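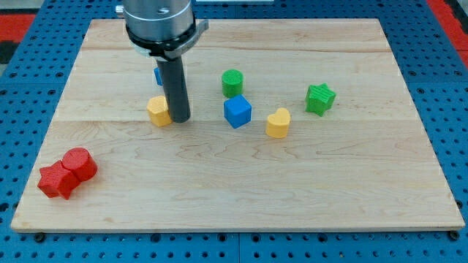

Figure 1. Colored blocks on a wooden board.

Unit 6: Household Energy and Indoor Air

Reading: Pichon, chapter 2. Bring your notes to section on Thursday.

Terms
Combustion: fuel reacts with oxygen and releases heat. Complete combustion of a hydrocarbon gives carbon dioxide and water.
Incomplete combustion: too little oxygen reaches the flame. Carbon monoxide and soot form as well.
Air exchange rate: how many times per hour the air in a room is replaced by outdoor air.

Space heaters
An unvented heater sends its exhaust into the room. A vented heater sends it outdoors through a flue. The two can burn the same fuel and leave the indoor air in very different shape. Water vapor matters too, as it can feed mold on cold walls.

Class problem
A bedroom in the Wendska apartments holds 20 cubic meters of air. The window fan moves 15 cubic meters per hour. Find the air exchange rate. Then repeat with 2 fans of the same size.

For next time
Read the Gradurano case and write one paragraph on why winter readings were higher than summer ones. Late work goes in the box outside the lab.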